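Umby Community Kitchen - Tableware Renewal
Progress report to the Motholm Fund

We are pleased to report that the shared kitchen at Umby now owns tableware people are willing to be seen with. When the grant was approved in March, our cupboards held what three decades of potlucks had left behind, including a colander nobody would claim and a large number of lids.

The Fund asked us to choose one standard setting and stick to it. After a longer debate than the subject deserved, the Flurnby house setting is a purple tumbler, a deep white bowl and a coloured metal fork. The tumbler is plastic, as the grant conditions required for the under-fives' lunches. The bowl is ribbed below the rim, a feature that won over the soup group, who say it is easier to hold.

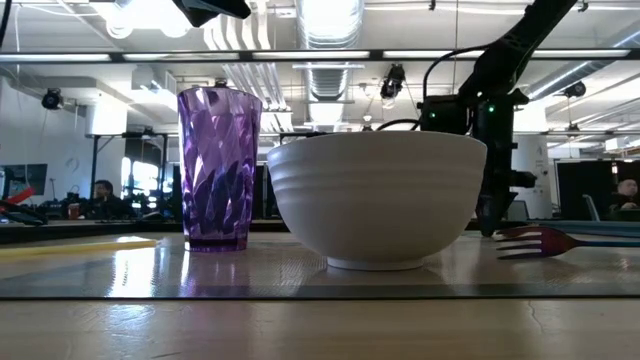
Page last changed: July 30, 2021

Spending to date

The grant was $1565. We have spent all but $248 of it, and the remainder is set aside for replacement forks. Forks leave this building at a rate we have never been able to explain to any funder's satisfaction, and we won't try here. The hope is that a fork in such a noticeable colour will be harder to slip into a lunch bag by accident.

Delivery from Lương, our supplier, came in 3 loads. The second was all bowls, and for a week the hallway was all bowls as well. We have since put up the extra shelf promised in our application. It is level, which is more than can be said for the shelf underneath it.

What people think of it

We served 200 lunches on the new settings in the trial period. The bowls were praised by nearly everyone, with the exception of those who wash up, who point out that a bowl that size takes up the space of two in the rack. They are right. We have moved the dish rack to the longer counter and lost the spot where the kettle used to sit. The kettle question is still open.

The tumblers drew the most comment. Opinion is divided between "cheerful" and "a bit much", and the cheerful side is ahead. Straws are kept in a jar by the serving hatch for anyone who wants one.

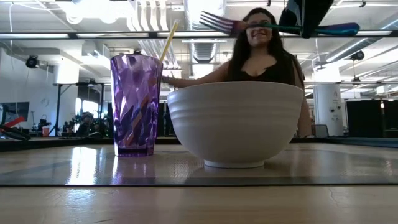 Tumbler with straw, bowl and fork, and a smile behind them.

Still to do

Labels for the new shelf. The old mugs need a home, and two other kitchens have already politely declined them. We also owe the Fund a proper inventory, to be sent with the final report once the forks have been counted twice and the two totals agree.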